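Print this page
E-mail this page

Ticket: Bin by the white table, mixed trash, service refused
Site: Wondville, meeting room
Contractor: Pornham
Status: Open
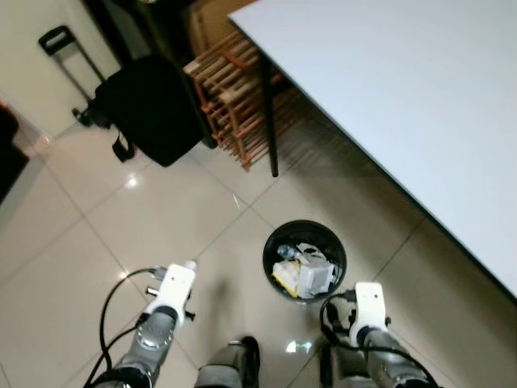 Pornham says a bag with a bottle in it counts as mixed and goes back down as it is, with a charge on the next bill. According to their desk the tenant has been told before, and the round bins are for general trash only. Bottles go in the recycling point on the landing. They also say that sticky notes are fine, food wrappers are fine, and that their crew doesn't sort.

Entry 1

I have read the reply twice and I don't buy it. The bin is black, round and open at the top. There is no lid with a slot and no second bin standing next to it on the tile. If you put one open bin beside a big table where people sit with drinks, you will get bottles in it. I could have told them that in January when the layout was agreed, and I did.

What I want out of this ticket:

- the charge of 690 taken off
- the bin emptied on the normal round
- a straight answer on which rule they are using

Entry 2

Asked for the rule in writing. Got a link to the general terms, which run to 298 numbered points. Searched them for "bottle" and got a section on glass. The bottle in our bin is clear plastic. Searched for "mixed" and got a section on paint. Wrote back and asked for the point number. No point number so far.

Entry 3

Reply from Pornham. The rule is in the "site guide," a separate paper. We don't have a site guide. They say it was handed over with the keys. I went through the key folder and found a floor plan, a parking note and a leaflet for a Hokska drying rack. No guide.

Asked them to send it. They will "look into availability."

Entry 4

Tried the obvious fix while waiting. Put a printed sign on the wall over the bin: PAPER AND WRAPPERS ONLY, BOTTLES ON THE LANDING. I had low hopes and they were met. By four in the afternoon there was another plastic bottle in there, on top of more crumpled paper. People drop things from a chair without looking up. A sign at eye level is no use to someone sitting down.

Moved the sign to the tabletop, taped flat. It lasted until somebody needed the table.

Entry 5

Facilities suggests moving the bin to the landing next to the recycling and having none in the room. I tested this for one working day. Result: paper left on the table, wrappers left on the table, one cup on the windowsill. The bin went back to its old spot by the table. I would call that a failed fix, whatever the suggestion box says.

Entry 6

Facilities now suggests a twin bin from Lévesque, two halves in one shell, price 1,196. I asked what it does that two plain bins don't. The answer was that it has labels. We have a label. See Entry 4.

I also asked whether Pornham would empty both halves into separate bags, as otherwise we would be paying for a divider and nothing else. Facilities didn't know. Asked Pornham directly. Pornham says their crew carries one bag per room.

So the twin bin is off as far as I'm concerned. Leaving the quote attached in case someone above me feels differently.

Entry 7

The site guide has arrived. It is a single sheet. The part on trash reads, in full: "Room bins: general trash. Please keep bottles to a minimum."

To a minimum. That is a request, and one bottle sounds like a minimum to me. It says nothing about a bag being refused and nothing about a charge. Sent this back with the line copied out and asked again for the 690 to come off.

Entry 8

Pornham says the wording is "understood by most sites to mean none." I asked which sites. I also asked why, if it means none, it wasn't written as none. They are passing it to their accounts people.

Entry 9

While this drags on, a few notes on the room, as the next person to pick up this ticket will get asked.

The bin itself is fine. It isn't cracked and it doesn't tip. Someone in accounts claimed it was too small and that this is why trash gets pushed together. I don't agree. A bigger bin would get the same trash and more of it, and would go longer between bags, which suits the contractor and nobody else.

The wooden rack under the table is a separate ticket. It is leaning there because there's no closet for it. Pornham has mentioned it as an "obstruction to cleaning" and I expect to see that on a bill too. For the record, it doesn't block the bin. You can walk up to the bin from the open floor and pick it up with one hand. The cardboard past the rack goes with that ticket as well. Please don't merge them. The last time two tickets were merged on this site, both got closed.

Entry 10

Next fix tried: a second plain bin, same kind, out of the storeroom. Old one left where it was for paper and wrappers. New one at the far end of the table for bottles, with nothing in it at the start except one bottle I put there myself, so people could see what it was for.

After 2 weeks: the bottle bin has mostly bottles. The paper bin has mostly paper. I say mostly. There was a sandwich box in the bottle bin, and I have no plan for sandwich boxes. It's better than the sign and it cost us nothing, but I want to see it hold through a month with visitors in before I call it solved. People behave for a while when something in a room has changed.

I carry the bottles to the landing myself at the end of the day. I don't regard this as a permanent arrangement and would like that noted.

Entry 11

Accounts at Pornham have come back. They will take the charge off "as a gesture." I don't need a gesture. I need it recorded that there was no rule, or we'll be back here with the next bottle. Asked for a credit note with the reason written on it.

Facilities would like to close the ticket now. I've said no. The charge is still on the bill I can see, the guide still says "minimum," and the crew still carries one bag.

Entry 12

Credit note received for 690. Reason field: "other."

Downgraded from urgent to normal. Ticket stays open for the wording of the guide and for the second bag. Next check when the new bill comes in.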